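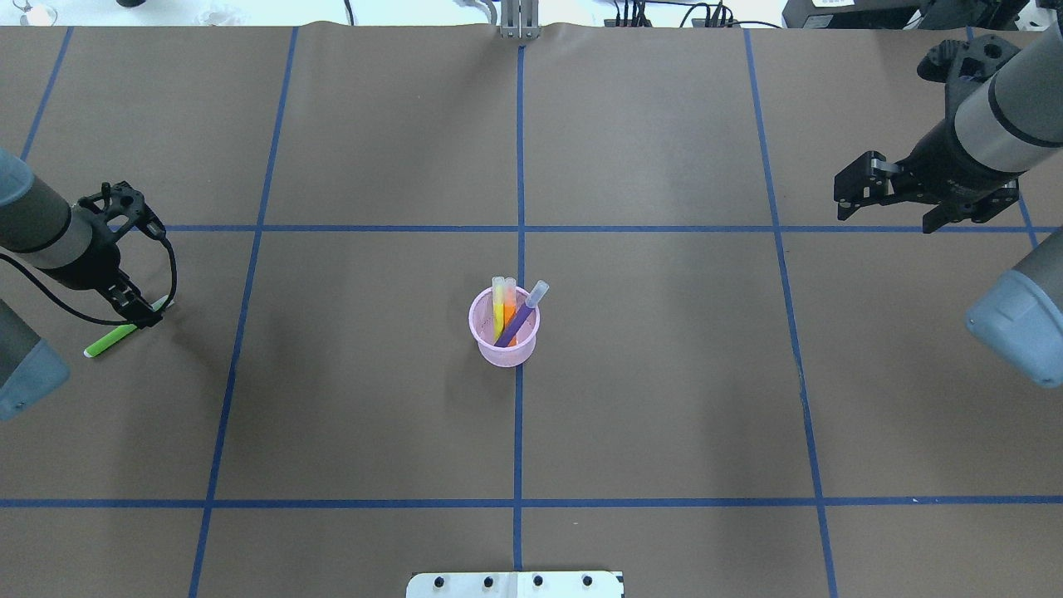 The allotment table at Jutville, Room 5, with the markers provided.

The Allotment Table

Residents of lower Jutville are reminded that the table in Room 5 will remain available to them on Thursday afternoons until the end of August. Before that date, the Office of Allotment wishes to set down how the table came to be used, what was agreed upon, and what remains to be settled. A copy of the statement will be kept in the reading room at Rellport, where those who have already moved may consult it without making the journey back.

The facts of the relocation are well known. The river took the lower town twice in one winter, and the Office was established to see that it would not have to do so a third time. Land was purchased above Rellport, on the Boleo side, where the ground is firm. The land was sound and well drained and had nothing on it. Every household was entitled to a lot, and the Office was required to say which.

The first method was by letter. Each household received a form with a number on it and a map with the same number somewhere on it. The forms were correct. They were returned in good order and signed, and a great many had been written on in the margins. One resident asked whether the morning light would come in at the kitchen. Another wished to know who would be on the other side of the hedge, and, if there was no hedge, who would be there instead. A third had drawn an arrow from the lot assigned to a place off the edge of the map, without explanation. The Office replied to each of these letters. The replies were also correct.

It was after the second round of replies that the Office had the table prepared. Brown paper from the Softić mill was laid over the top and blue tape was put down for the streets. Where two tapes crossed there was to be a corner, and inside the tapes there was to be a block. The person who laid the tape was not a surveyor, and certain of the streets ran at a slant. A proposal was made to take them up and lay them again. By then, however, several residents had come in out of the rain and were standing at the table with their coats on, and one of them remarked that Mill Street had never been straight either. The tapes were left as they were.

Markers were supplied in a pink plastic cup. The Office issued a notice as to their use, the terms of which are repeated for the record.

Yellow was for dwellings.

Orange was for shops, workshops, and any place where a person might reasonably expect to be served.

Purple was for the church and the burial ground.

Lime green was for gardens, orchards, and trees standing alone.

Markers were to be capped after use and returned to the cup. No resident was to mark a block belonging to another. No resident was to mark anything at all until the position had been agreed upon by those on either side.

The last rule was added at the request of the Office's legal advisers. It was thought to be a small matter. In practice it meant that nothing could be drawn until people had spoken to their neighbors, and in lower Jutville there were neighbors who had not spoken in years. The Office does not consider it proper to describe the causes. They included a ladder, a wedding, and the ownership of a length of drainpipe.

During the first weeks, then, the markers were seldom out of the cup. Residents came in, stood beside the table, and pointed. They laid down their gloves to show where a house might go. They used keys, and folded receipts, and on one occasion a bread roll, which stood for the school until somebody moved it. The clerk on duty kept a record of what was proposed. The record shows that on most afternoons the town was laid out in full by 3 o'clock and had been taken home again in people's pockets by closing.

The Office was asked by its superiors in Rellport whether this amounted to progress. It answered that attendance was steady.

The matter of the purple marker should be explained. The burial ground of lower Jutville lies on the one piece of high ground the town possessed, and it had never flooded. There was accordingly no requirement to move it, and the Office had made no provision to do so. The marker had been put in the cup because the supplier's set included it, and the notice had assigned it a use because every color had to have one. Residents were not aware of this. They read the notice and understood that a decision had been made, and for two Thursdays they spoke of little else. Some were for bringing everyone. Some held that the dead had been given the best lot in Jutville and ought to be allowed to keep it. An elderly resident who had attended every session, and who had not until then made a remark, stated that she would go to Boleo when she was certain she could see the hill from there.

The Office had this looked into. A member of the staff drove up to the new land with a chair and a thermos and sat on each of the vacant blocks in turn until the light went. It was reported that the hill could be seen from the upper row, provided that nothing tall was built below it. The finding was read aloud at the next session. The resident thanked the Office and asked that the yellow marker be handed to her. Those on either side were asked for their agreement. One was a nephew. The other was the party in the matter of the drainpipe, who considered the position for some time and then said that he supposed she would want the corner.

She did want the corner. She took the cap off the marker and held it above the paper, and put the cap on again. She said that she would do it the following week.
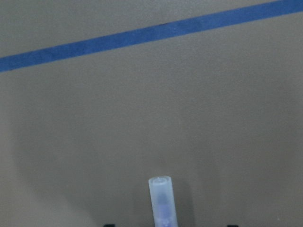

She did not attend the following week, or the week after that. The Office wrote to her in the usual form. The reply came from the nephew. It was brief, and it asked what the procedure was when an allotted lot was no longer required.

There was a procedure. A lot released before it was marked reverted to the Office and could be offered to the next household on the list. The next household on the list was informed and came in to view the position on the table. They were a young couple with a child asleep in a carrier, and they had waited 12 weeks for a lot with any kind of outlook. The clerk showed them the corner. Others present that afternoon went on with their own business, although more quietly than before. The couple looked at the corner, and then at the people around the table, and asked whether there was anything farther along.

It was entered in the record that they had declined. The household after them declined also. So did the one after that, which had been living above a garage in Rellport since the first flood and could not, in the Office's view, afford to decline anything. The Office drew up a letter setting out the consequences of refusing a suitable lot. The letter was not sent.

At the next session the party in the matter of the drainpipe asked to address the clerk. He said that the rules provided a color for a tree standing alone. The clerk agreed that they did. He asked whether the rules said that a tree had to belong to a household. The notice was taken down from the wall and read through. It did not say so. He then asked those on either side whether they agreed, and as he was himself the one side, and the nephew was the other, the matter did not take long. He took the lime green marker from the cup.

He did not use it either, for the reason that a discussion had begun behind him as to the kind of tree. It was felt by some that a walnut would be suitable. Others objected that a walnut grew tall, and that the people in the row behind had been promised a view of the hill on the same terms as everyone else. A pear was proposed. A resident who had kept pears spoke at length against them. The man put the marker down on the paper in order to hear better, contrary to the notice, and it stayed where he had put it when the session closed. The clerk recorded the position of the marker and did not return it to the cup. No instruction has since been given to do so.

The Office recognizes that this is irregular. It has been pointed out from Rellport that a town cannot be built from a record of where people stood, and that the contractors will require lines. This is accepted. Lines will be furnished. The clerk's record has been compared with the tape, and it has been found that residents have in fact agreed on the greater part of the new streets, in most cases without remarking on it. The bakery is to be below the school. The families from Mill Street will go to the street that slants. Two households that had asked in writing to be placed as far apart as the land allowed have been found side by side in the record for 5 sessions together, and neither has lodged an objection.

The following arrangements will therefore apply through the end of August.

Room 5 will open at the usual hour. Residents whose positions have been agreed upon are asked to come in and mark them in yellow or orange as appropriate. Assistance will be given to anyone who would prefer that another hand did it.

The purple marker will remain in the cup. No use is now assigned to it. Parents may allow children to borrow it, on separate paper.

The corner of the upper row has been withdrawn from the list. It will be entered on the plan as common ground, planted, with no building to be erected on it or below it above the height of a single story. The kind of tree is still open. Views on the subject may be given to the clerk in person or left at the desk, and the resident who kept pears is informed that his have been received.

Tea will be served from the side room. Wet coats should be hung on the hooks by the door and kept off the table.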